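Lower back rubbing in a kart seat during long stints -- is it the seat or what I wear under the suit?

slowhands_47
October 29, 2026

I run a team endurance event at Lunham in November. The format is 500 laps with driver changes, and my stints are long enough that small problems become large ones. I would like to fix one of them before then.
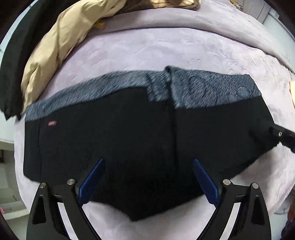
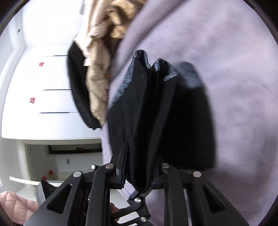 The kart has a Bruteo fiberglass seat, medium, mounted by the previous owner. After a practice day at Ilano I had a raw strip across my lower back and a smaller one on the left hip. The ribs were fine, and I wear a rib vest. The suit is a one-piece from Lloyd, slightly loose at the waist. Under it I wear ordinary shorts, black, with a wide blue-gray waistband and a small red label just below the band on the left side. The strip on my back lines up with the waistband, but it also lines up with the top of the seat's lower curve, so I can't tell which one is doing it. The track at Ilano is mostly right turns, and I am pushed to the left in all of them.

Do I change the clothing, pad the seat, or replace the seat? I would prefer not to move the mounting points this close to the race, as the corner weights are finally where I want them.

12 shares

padded_insert

Change one thing at a time. Start with the clothing, as it costs the least and leaves the kart alone. Any band, seam or label between you and a hard shell is a pressure point, and in a kart you are the suspension. Wear a long one-piece base layer, or a high-waisted legging with flat seams, and run one stint of normal length. If the strip on your back moves or goes away, it was the waistband. If it stays in the same place, it is the seat.

Also check the fit of the seat without the suit on. Sit in it with the kart on the ground, hands on the wheel, and have a helper slide a flat hand down each side at the hips. It should go in with light resistance. If it goes in easily, you are sliding, and sliding is what takes the skin off. A medium shell with a gap on each side can be corrected with closed-cell foam, 6 mm, glued to the inside. Glue it to clean fiberglass only. Sand the area lightly first and wipe it down.

Foam under you raises your weight as well. Foam on the sides does not, or not enough to matter. Put it on the sides only and your corner weights should stay close to where they are, but put it back on the scales anyway.

rear_bumper

get a smaller seat

coldtires

I agree with most of the first reply. Two additions.

Look at the seat bolts. If the washers inside the shell stand proud, they will mark you near the hip on whichever side takes the load. Countersunk ones with a wide plastic cup are better. I replaced mine after 5 races and the hip problem stopped.

Second, a loose suit bunches up behind you when you sit down. Pull it flat before you set off -- it takes a moment and is easy to forget in a driver change. Tape over the skin helps on race day, but put it on before the first stint. It will not stick once you have been sweating.

6 comments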